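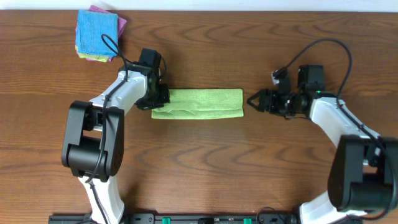
The drift was within tolerance, the voice from Ernus said, and a tide gauge with 50 years behind it was entitled to some drift. The keeper at Cha wrote this down. The gauge read 15 millimetres high. It had read correctly until February.

She levelled the staff against the benchmark, then against the second benchmark. Both agreed with the chart and disagreed with the sea.
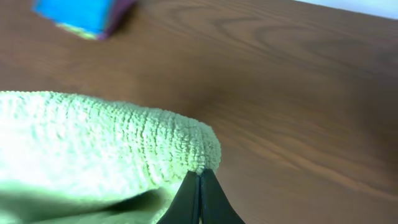 She replaced the float, cleared the stilling well and ran the check again over one full tide. The result was 15 millimetres. In the column for instrument faults she entered none. In the column for remarks she entered that the harbour appeared to be lower than it had been, benchmarks included, and she asked Ernus for a longer staff.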